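Gripper trials: frequently asked questions

Which grippers are you comparing?
Two parallel grippers, the Pranent and the Alvarado, both on the same arm and run by the same Prernex controller. Results so far cover 1,212 grasps.

Why do you use drinks cans?
They are cheap, they dent easily and they have a smooth side.

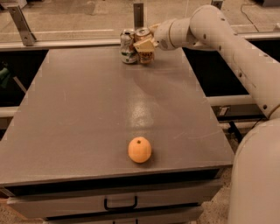
Spacing matters more than weight in these tests. A gripper has to get its fingers round one item without knocking the next, and two cans standing against each other, as they are here, leave very little room on the inner side. Single cans are scored separately.

How is a lift scored?
The can must clear the table and stay upright. A dented can is a fail.

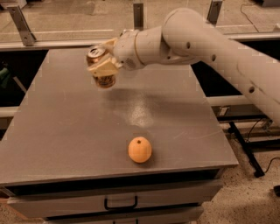

Finger height is set before each batch and then left alone. We aim for the middle of the can, where the fingers are in this lift, with the pull-tab clear above them. Gripping near the rim gave us 37 fails in one batch in December.

Can I use my own camera?
Yes, if it is fixed at head height. Glare on a grey top can upset depth readings, so try a few views first. 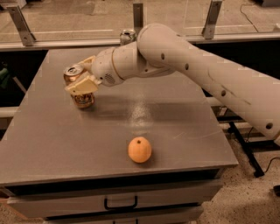

If the readings still jump, lower the exposure before you move any lights. Save the new setting under its own name or the controller will load the old one at restart.

How often are the finger pads changed?
Every 300 grasps. The arm joints are checked at 2,000.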